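Folding Table FAQ — Stisthorpe Community Laundry

Do I have to cover the table before I fold?
Yes. Lay a clean sheet over it and smooth it out from the middle. Small wrinkles are fine.

My cloth is in a heap. Where do I start?
Find one corner and lift — the rest will loosen.

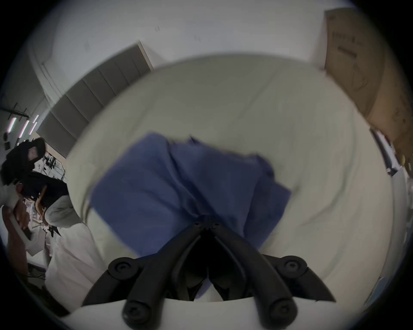 Shake it once, lay it flat, then fold in half twice. Thick cloths get one fold only.

Can boxes and paperwork stay on the sheet?
Yes, if they are kept to one side.

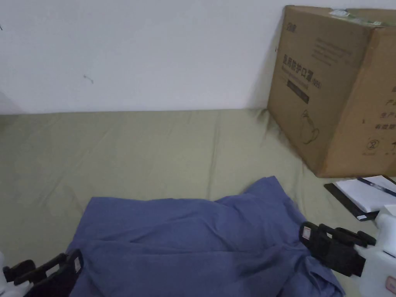

Leave the middle clear for folding. Pens should be capped.

Who do I ask about lost items?
Maricel Ambrosio, at the front desk.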